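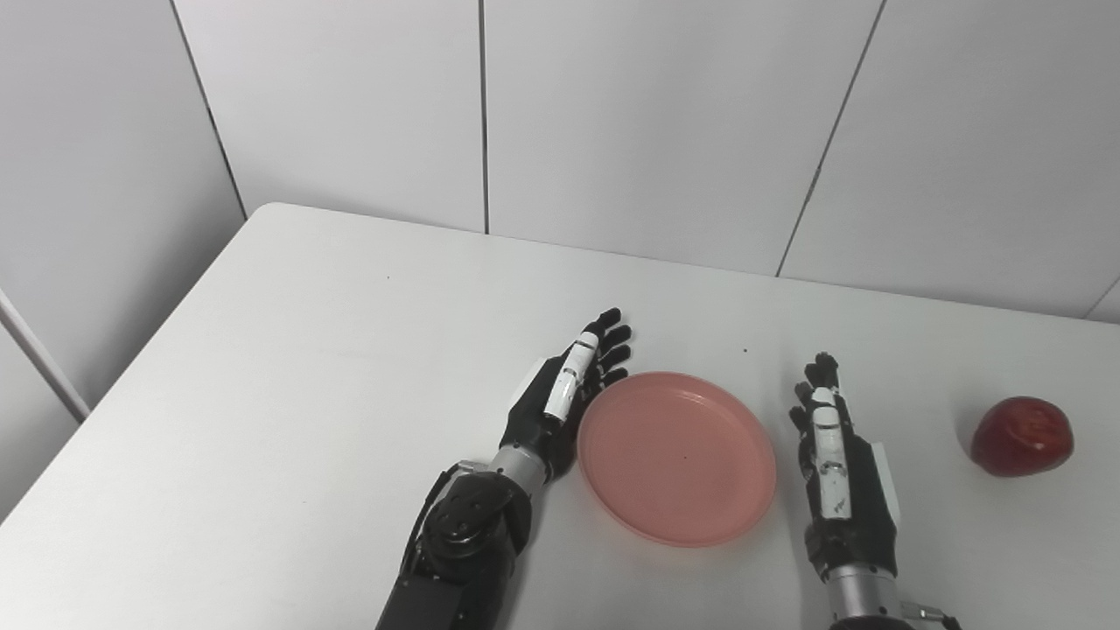 Figure 2. Tabletop setup with a pink plastic plate and a red apple.

3.2 Moisture content and joint fit

The shrinkage tests used pegged mortise and tenon joints cut from air-dried ash. All of the stock came from the Kunine yard and was planed to the same thickness before marking out. The tenons were cut across the full width of the rail, with a shoulder on each face. Pegs were split from oak and shaved by hand, following the method set out by Lahtinen in his notes on the Boria barn frames.

Joints were divided into two groups. In the first, both members were at the same moisture content when assembled. In the second, the post was left greener than the rail, so that the mortise would close on the tenon as it dried. The peg holes in both groups were offset by 2 mm toward the shoulder to draw the joint tight.

The assembled joints stood in an unheated shed for 301 days. Gaps at the shoulder were measured with feeler gauges at four points on each joint, always by the same person. Joints that had been knocked or moved during storage were left out of the results.

The second group kept a closer shoulder over the whole period. Most of the movement took place before November, while the posts were still losing water quickly. After that the readings changed very little. A few posts in this group checked along the face next to the peg, and in one case the check ran into the mortise. We did not see checks of this kind in the first group.

Eino Lahtinen reports a similar pattern in older frames, although the timber there was pine and the sections were much larger. His posts were also hewn with the heart boxed in, while ours were sawn clear of it. The two sets of results should be compared with this in mind. Pull-out strength is treated separately in Section 4.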